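Button swap outgrows its back room, and its parking

12/5/25

The Rollside Button Exchange will move to the old Parach shoe store in February, ending a long and mostly polite fight over who gets to use the library's back room.

The exchange began as an evening for people with a jar of spare buttons and no shirt to match. Its last swap drew 111 visitors, which the library's fire rules do not love, and which the model train club next door loved even less. The club has asked for its outlets back.

"We're a quiet hobby," said organizer Thaddäus Kaufmann, who was standing behind a table of brass blazer buttons and shouting. "People hear buttons and assume there won't be any trouble."

There has been a little. In the fall, two regulars stopped speaking over a set of five glass buttons, each claiming a handshake deal. The set is now in Kaufmann's desk drawer, where it will stay until one of them apologizes or moves away.

The new space rents for $614 a month. Members have raised more than $600 toward the first payment, and Kaufmann expects to find the rest in couch cushions – a place, he noted, where the group has always done well.

Entry will stay free. Traders are asked to sort by size before they arrive, a rule that has been on the door for years and is widely admired. Plastic shirt buttons will again be limited to one bag per household.

The train club wished the exchange well and has already moved its mountain into the room.
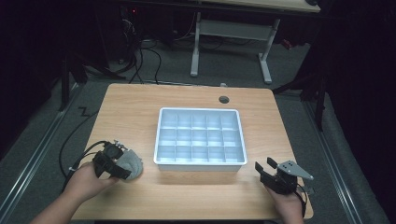 A 15-compartment tray, ready for sorting.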